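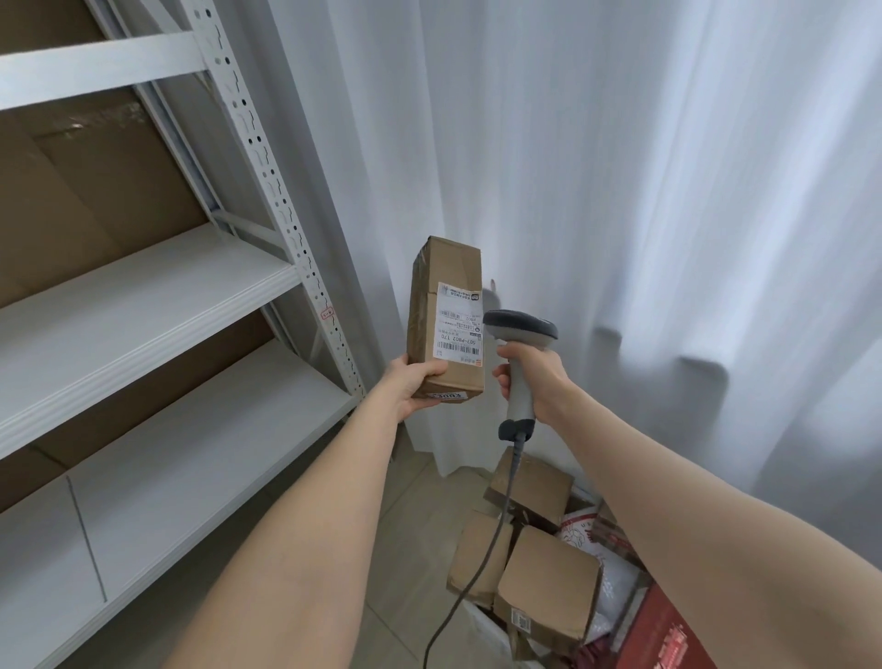 件名:荷札バーコードの読み取り結果が仕分けプログラムに反映されない件
起票者:Tayla Paewai(Skaltham校ロボティクス部 入出荷自動化班)
担当:技術支援室 Digby Henare
優先度:中
状態:経過観察

1. 申告内容
手持ち式バーコードスキャナーで荷札を読み取った際、読み取り音は鳴動するものの、仕分けプログラム「Asham」の受付画面に番号が表示されない事象が発生しております。一枚の荷札に大小のバーコードが印字されている箱で特に多く見受けられます。10月の校内発表会に向けた動作記録の採取に支障が生じておりますので、調査をお願いいたします。

2. 一次回答(Henare)
スキャナーをケーブルごと別の端末に接続し、メモ帳にて出力を確認いたしました。番号は正常に出力されており、機器の故障ではないと判断いたします。受付側の設定をご確認ください。

3. 調査記録(2021年5月27日)
・入力待ち時間の設定値が2000ミリ秒となっていることを確認。
・班員Tane Gilchristが箱9個で試験を実施。うち7個で受付画面に番号が表示されず。
・当該7個はいずれも、小さい方のバーコードを先に読み取っていたことがログより判明。桁数が規定に満たないため、プログラムが警告を出さずに破棄していた。
・荷札の天地が逆の状態でも結果に差異は認められず。

4. 処置
(1)桁数不一致の場合は画面に警告を表示するよう、受付処理を修正した。
(2)作業手順書に「大きい方のバーコードにスキャナーを近づけ、小さい方を読み取り範囲に入れないこと」を追記した。
(3)入力待ち時間は変更していない。

5. 残件
顧問のBronwyn McKinnon教諭より、ロボットアーム側の読み取り工程にも同一の受付処理を使用しているため、併せて再試験を行うよう指示がありました。再試験の結果は本票に追記いたします。完了まで本票は閉じないでください。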